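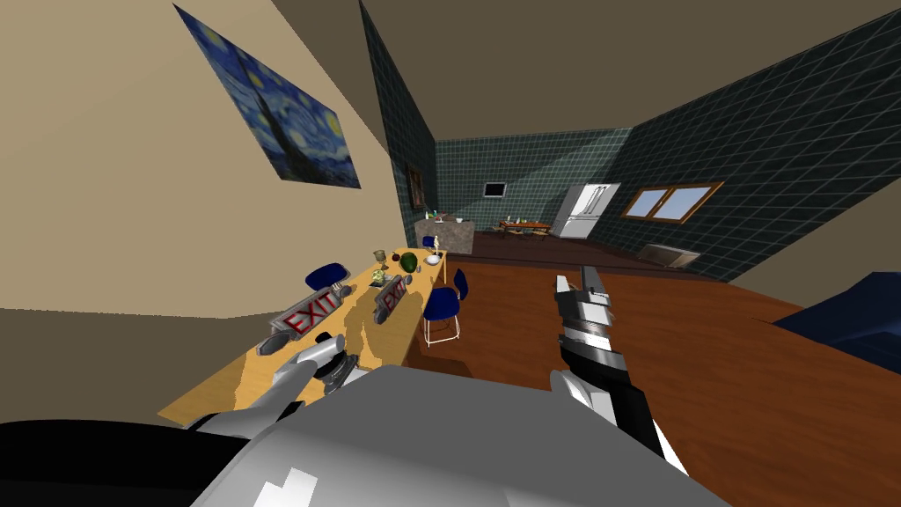
Kistik Hardwax Oil for Tables and Worktops

Clear, satin finish. Tins of 15 oz and 30 oz.
Item no. 149

Kistik is an oil and wax finish for indoor wood which is touched every day: dining tables, desks, benches, shelves, cutting counters of solid wood. It goes into the surface and leaves only a thin layer on top, so you still feel the grain under your hand. The color of the wood becomes a little warmer. On oak and ash the change is small, on walnut and cherry it is stronger. Please make a test on the underside before you begin, as no two boards take the oil in the same way.

We make Kistik in our workshop in Dirstead, in small batches. The recipe was developed by Gholamreza Rezaei, who before this restored church benches and got tired of varnish that peels. The present version has less smell than the old one and dries faster. Customers who still have a tin with the green label can use it together with the new oil, but please do not mix them in one tin.

What you need

Sandpaper in grit 120 and 150
A vacuum cleaner or a soft brush
Lint-free cotton cloths, or our Plakham pad (sold separately)
Gloves

How to apply

Sand the wood in the direction of the grain, first with 120 and then with 150. Do not go finer. A very smooth surface closes itself and the oil stays on top, where it becomes sticky. Remove all dust.

Stir the oil well from the bottom of the tin. Do not shake it. Put a small amount on the cloth and rub it in, one board at a time. The most frequent mistake is too much oil – when in doubt, use less. Wait 15 minutes, then wipe away everything that the wood did not take. Look at the table from the side against a window or a lamp, and you will find the shiny places you missed.

Let it dry overnight with a window open. The second coat is done the same way and needs only half as much oil. Two coats are enough for a table. For a worktop near a sink we recommend three, and special attention to the end grain.

You can put light things on the table after one day. Wait 2 weeks before you wash it with soap or put a tablecloth on it.

Coverage

The 15 oz tin is sufficient for a dining table for six persons, two coats on the top only. If you want to treat also the legs and the underside, or if you have a long table with benches, take the 30 oz tin. Softwood such as pine drinks more in the first coat.

Daily care

A cloth with lukewarm water is normally sufficient. Wipe spilled wine, coffee and lemon juice soon. Do not use scouring powder, steam or a microfiber cloth with coating. When the surface begins to look dry, usually at the places where people sit, rub in a very thin coat of Kistik at these places and polish. It is not necessary to sand the whole table.

White rings from hot cups can often be removed with a drop of oil and a fine gray pad, with light pressure. Black marks from iron are deeper and need sanding.

Safety

WARNING: Cloths with oil can heat up and catch fire by themselves. After work, spread them flat outdoors to dry, or lay them in a metal can filled with water and close the lid. Never leave them in a heap. Keep the tin away from children and from open flame. Wear gloves if your skin is sensitive.

Storage

Close the tin well and keep it free from frost. An opened tin lasts one year. If there is a skin on the oil, cut it out and strain the rest through an old nylon stocking.

What customers write

"I did our kitchen table in March and the floor of the hall with what was left. On the table I am very content. The floor wears off by the door, but I see now that it is not made for floors." – Ginette Petrenko

"Good product, lid is difficult to open the second time." – Carter Lachance

"The first coat looked blotchy and I was worried. I telephoned and Marlene told me to wait for the second. It came out even." – Kirsten Campbell

Goes well with

Plakham applicator pad, washable
Ouellet wood soap, without perfume
Kistik White, for light woods which shall not turn yellow

Questions before you order? Marlene Dhillon answers the telephone in the workshop from 9 a.m. to noon. Please have the type of wood and the size of the table ready.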